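The Maltow robotics club learns to tidy up

Thursdays used to be for racing cars - this year the students are teaching a gripper to handle ordinary household things.

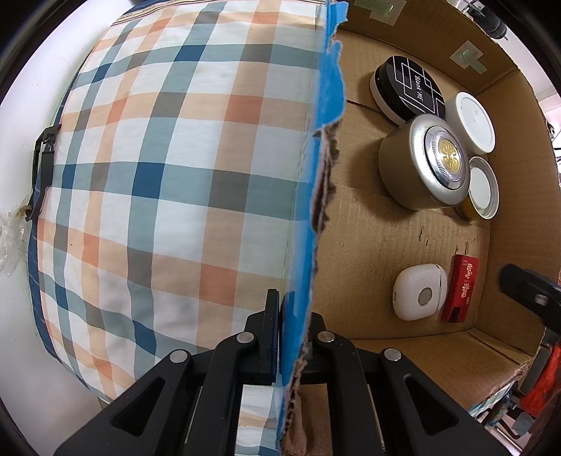
Boxes, jars and a lot of tape

The club at Maltow College meets after lessons in a long room above the design workshop. It has 19 members this year, aged between 14 and 18, and most had never worked with a robot before they joined.

Their project for the Prurnetti Cup is a tidying task. A gripper has to take small items out of an open cardboard box, put them on a cloth beside it and then put them back. The contents change from one session to the next. Jars with lids, a compact, an earbud-style charging case and a slim red packet have all had a turn.

Sevim Demirtaş, who teaches design and technology and runs the club, chose the task because it could be practised with things from home.

"We had no money for special parts," she says. "I asked everyone to bring something small that they didn't mind having dropped."

The students begin by doing the job themselves, holding the gripper by its handle while a camera records each attempt. The recordings are then used to train the arm. A single attempt can be over quickly, but each one has to be checked and labelled, and the bad ones thrown out. By the start of term the club had kept 221.

Lộc Ngô, who is in his last year, does most of the labelling. He says round lids are the hardest items because the fingers slide off them if they close too high.

"You think you've got it and then it rolls into the corner," he says. "Flat things are bad as well, but you can tip those up against the side."

The box itself is part of the task. In one exercise the gripper has to close on the cardboard rim and shift the whole box. Blue tape marks the edge, and the cardboard under it has been torn and frayed.

Members work in groups of 4, with one holding the gripper, one setting out the items, one watching the recording and one writing notes. They swap places every few attempts. Demirtaş says the notes have improved a good deal since the autumn, when several pages said only "missed".

The regional round is in May at Groen Hall in Kostton, where 8 teams will take part. Each gets a box packed by the judges, and the contents stay secret until the lid comes off. Before then the club wants to record more attempts with small jars, and Ngô has asked for a second laptop so that two people can label at once.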